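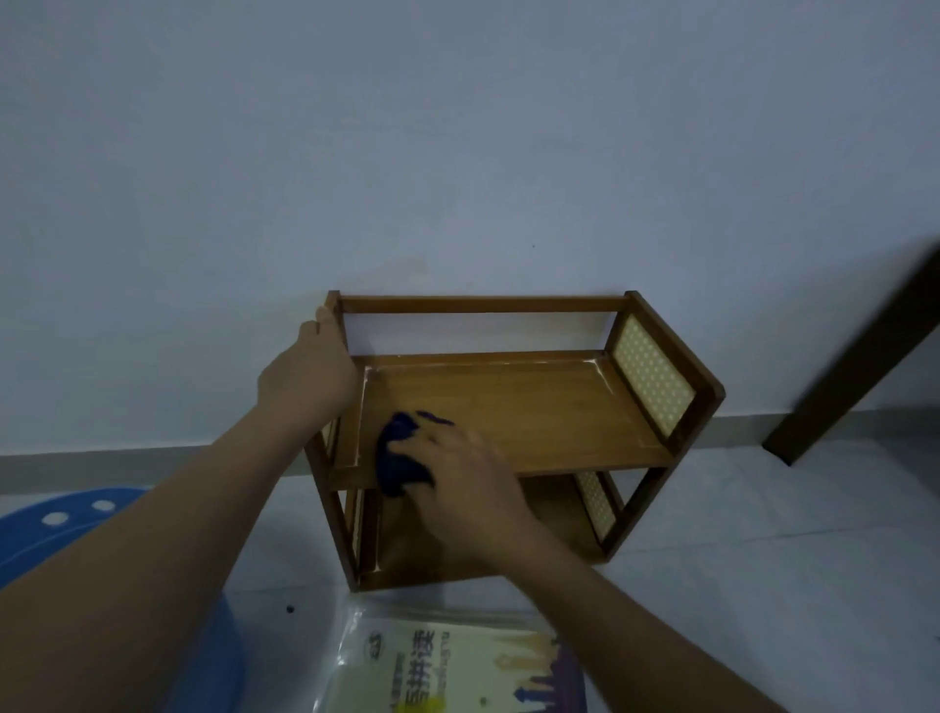 6. Cleaning the shelf

The Vevholm two-tier shelf leaves the factory with a finish the label calls "care free." I would not take that at face value. It scuffs, and it shows dust sooner than a matte one would.

6.1 Take everything off both shelves. Working around a plant pot is how rings get left behind.

6.2 Hold one corner post with your free hand. The shelf is light, and even moderate pressure on a cloth will walk it across a smooth floor.

6.3 Wipe the upper board with a soft cloth, following the grain. Plain water on a well-wrung cloth is enough. We tried two of the polishes sold for this kind of finish and could see no difference after a week, apart from the smell.

6.4 Run a folded edge of the cloth along the raised lip at the back and sides. Crumbs collect there.

6.5 Do the lower board last. Get down to it; wiping it from above misses the back.

6.6 Dust the dotted side panels with a dry cloth only.

NOTE: Small pale marks near the front corners may be dust or may be scuffs. Wipe first. If they stay after 3 passes, they are scuffs, and a "scratch remover" pen will most likely leave a darker mark in their place. Test it under the lower board before you believe the packaging.

CAUTION: Do not use scouring pads, whatever the packet says about being safe on wood. Angus Merrick ruined the top of our first sample with one.

6.7 Let the boards dry before putting things back. The old leaflet said ten minutes, which seems optimistic in December with the windows shut. Touch the corners and decide for yourself.

7. Retightening the posts

Section revised September 2024 by Kumudini Gamage. The earlier advice to retighten every month has been dropped, as we found no good reason for it. Check the posts if the shelf rocks.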